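The lid that would not let go

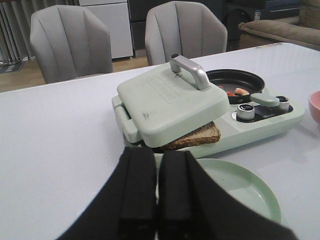
Cledwyn Gronow wrote to me after the last post to say that I was blaming the wrong part. I had said the gripper was slipping on the sandwich press handle. He said a gripper that slips doesn't trip a force limit, so something had to be holding on too well, and would I please go and look at the release instead of buying more finger pads.

He was right, and I had already bought the finger pads. So this post is a correction, plus what I found when I finally did what he told me.

For anyone who missed the last one, the task is breakfast. The arm opens the press, takes out the bread, puts it on the plate, and then deals with whatever is in the little pan. The appliance is one of those combined ones with a press on one side and a pan on the other. I like it as a test because the lid is hinged. A cup goes wherever you move it. A lid goes on an arc, and if your path doesn't match the arc, the arm and the hinge have an argument.

What went wrong, in the order I wrote it down that morning:

The arm closed on the handle and lifted. The lid came up. At the top of the lift the controller gave the open command, and the log says the fingers opened. The arm then backed away and the lid came with it, and so did the base. The whole appliance slid across the table toward the robot before the force limit tripped and everything stopped. By then it had traveled 18 centimeters. I measured it with a tape afterward from where the feet had been, which I keep marked in pencil.

Nothing broke. The press was switched on at the time, though, and my hand was on the table. I had been leaning there to watch the fingers. The edge of the lid stopped short of my wrist. I have thought about that more than I have about the rest of it.

My first theory was the pads. They were worn and a bit shiny, and I had just been fighting a different problem where the handle rotated in the grip. I put on new ones from Brouwer, ran it again, and it got worse. The new pads are softer and they wrap around the handle more. That should have told me something.

After Cledwyn's note I took the lid out of it. I clamped a piece of round bar to the bench and had the arm grip it, hold it, release it, and back off, over and over. I ran 330 cycles that way across one evening and part of the next. The force on the wrist was logged the whole time. On most cycles the release was clean. On 5 of them there was a short pull on the bar as the arm backed away, the same shape as the one in the breakfast log, only smaller.

All 5 came when the gripper had been holding for a long time. The short holds were fine.

So then I looked at the release itself. The driver I use came from the Hellent package, and I had never read it closely. When you send "open," the driver sends the command and then waits for the gripper to report that it is moving. As soon as it hears "moving," it tells the rest of the program that the open is finished. It does not wait for a position. On a normal release that doesn't matter much, as the fingers are clear before the arm has gone anywhere. After a long hold the motor has been sitting at its current limit and gets warm, and the gripper's own firmware cuts the speed back to protect it. The fingers do open. They just open slowly, and the arm has already left.

I should say that this is in the documentation. There is a line about reduced speed after sustained grip. I had read that page a year ago and remembered only the part about maximum force.

That explains why the lid was the thing that caught it. Lifting the lid is slow on purpose. I had turned the speed way down so the arm would follow the arc, and so the hold on that handle is the longest hold in the whole task. Picking up bread takes hardly any time. The better I made the lifting motion, the longer the hold got, and the more likely the bad release was. I had spent two weekends making it worse.

It also explains the new pads. Softer pads meant the fingers had farther to travel before they were off the handle.

What I changed:

The open command now waits on position. The program reads the finger opening and does not go on until it is past a set width. If it hasn't reached that width in time, the arm stays where it is and the program stops and says so. It does not retry. I had a retry in there at first and took it out, as I would like to know when this happens.

The retreat has its own force limit now, much lower than the one for lifting. Lifting a lid takes real force. Backing away from something you have let go of should take none, so anything the wrist feels during that move is a fault. This is the change I should have had from the start. With it, the appliance would barely have shifted.

The first bit of the retreat is slow. It costs almost nothing in time.

The long hold is shorter. I split the lift so the arm goes quickly through the middle of the arc, where the path matches well, and slows down only at the ends.

And I don't lean on the table. I moved the stop button to the end of a longer cable so I can watch from the side, out of reach. Before this it was next to the keyboard, and to press it I would have had to take my eyes off the arm. During the slide I did not press it at all. The force limit stopped the arm. I was still working out what I was seeing.

I also changed the order in which I bring things up. The press stays cold until the lid motion has run clean with the power off. I used to run it hot because it was easier to check the bread that way, and because I wanted the breakfast. Now the hot run comes last.

A few people asked last time why I don't put the appliance on a rubber mat or clamp it down. I thought about it. If it had been clamped, the arm would have pulled against the hinge until the limit tripped, and I might have had a bent hinge or a stripped gear in the gripper. I might also never have noticed how bad the release was. On the other hand a hot appliance that can slide is not a good thing to have near a person, or near the edge of a table. For now it stays loose with the power off, and for hot runs I am going to try a mat that grips a little but gives way under a hard pull. If someone has a material they trust for that, please write.

I sent the log and the bench numbers to the person who looks after the Hellent package. The answer was quick and polite. The behavior is intended, as some users want to overlap the release with the next move, but they agreed that calling it "finished" is misleading, and there may be a second command that waits. Until then, if you use that driver, check what your open call is really waiting for. It took me ten minutes to read the code once I bothered to open the file.

I repeated the bar test with the new release and long holds only, which took most of a week of evenings. The plan was 1,000 cycles and I did all of them. There was no pull on any retreat. The program stopped itself twice for slow fingers, both times near the end of a long session with the gripper body warm to the touch. I let it cool and carried on.

The lid is next, with the power off, and the old pads are going back on for it. The new ones are in the drawer if the handle starts to rotate again.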